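Ticket 580: Dark fibers on white prep table, Terneck shop
Status: Closed
Opened by: Thitima Suksawat
Assigned to: Villads Hjaltested

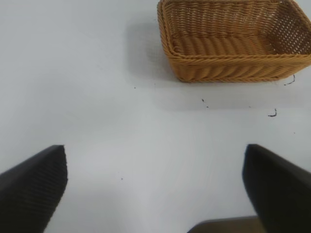
Thitima Suksawat, 8:40 am
Still finding short black fibers on the table where we fill the gift baskets. I wiped the top down last night before closing and they are there again this morning. They are curly and stiff enough to pick up with a fingernail. Two customers have sent baskets back this month because of black bits in the tissue paper. The baskets are the tan woven ones from Ratanaporn. Can someone tell me if it is the baskets shedding? If so I want to stop using them before the December orders start.

Villads Hjaltested, 9:15 am
Thanks. A few things to check first.
What are you wiping the table with?
Do the fibers show up when no basket has been on the table?
Has anything else changed in that room, such as mats, brushes or packing material?

Thitima Suksawat, 9:50 am
Wiping with the Clirkura spray and a blue cloth. I don't know about the second one, there is always a basket on it. Nothing new in the room that I can think of. Orathai says the door mat was swapped but that is at the other end.

Villads Hjaltested, 10:20 am
I doubt it is the weave. When wicker sheds you get straight splinters or pale dust, the same color as the basket. Black and curled sounds like bristle or carpet yarn. Please do this:
Take everything off the table and wipe it.
Turn one basket upside down over a sheet of white paper and tap the base. Do the rim too, things get caught in the braid.
Leave the table bare until after lunch and look again.

Thitima Suksawat, 1:35 pm
Bare table: clean.
Basket over paper: tan crumbs and 2 black fibers. Same kind as on the table. I tried another basket straight out of the carton and got tan crumbs only, no black.

Villads Hjaltested, 1:50 pm
So they get picked up between the carton and the table. Where do the baskets go in between?

Orathai Sitthichai, 2:10 pm
Answering for Thitima, she is on the register. I unpack them in the back hall and brush them out before they go on the shelf. The brush is the Radau hand brush from under the sink. It's black. I just ran my thumb over it and a few bristles came off in my hand.

Villads Hjaltested, 2:20 pm
Please take that brush out of use. Check it against one of the fibers from the paper if you still have them.

Orathai Sitthichai, 2:30 pm
Same color, same thickness. The old ones are more curled but the ends of the brush are bent like that too.

Villads Hjaltested, 2:45 pm
Good enough for me. Steps for the stock already on the shelf:
Vacuum inside each basket with the soft nozzle, along the corners and the open part of the sides.
Tap out over paper.
Wipe the rim with a dry cloth.
I have asked Lertchai to send a pale bristle brush with the next van.

Thitima Suksawat, 4:55 pm
All 80 done. Got black bits out of 5 of them. Old brush is in the trash.

Villads Hjaltested
Left open for 5 working days. No new fibers reported on the table or in returns. New brush received. Closing.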